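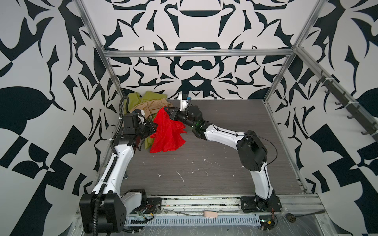 The fabric pile at the back, red on the way up.

Sorting the Scraps
Gallery – 27 Jul 2019

These are thin dress fabrics from the Vovomero remnant box, lot 2539. We sort by colour first and fold afterwards. The olive green goes with the winter cloth and stays boxed until November.

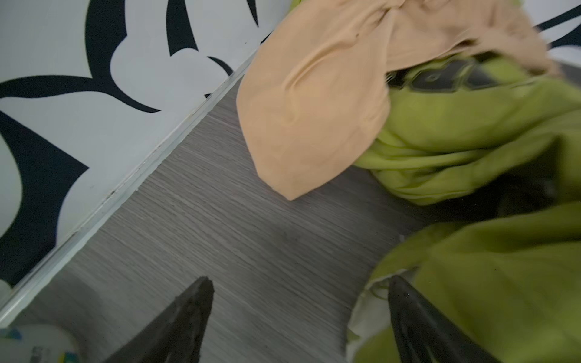 Beige is the awkward one to fold – it creases easily and slides off the stack. Any frayed edges get trimmed before the pieces go back in the box.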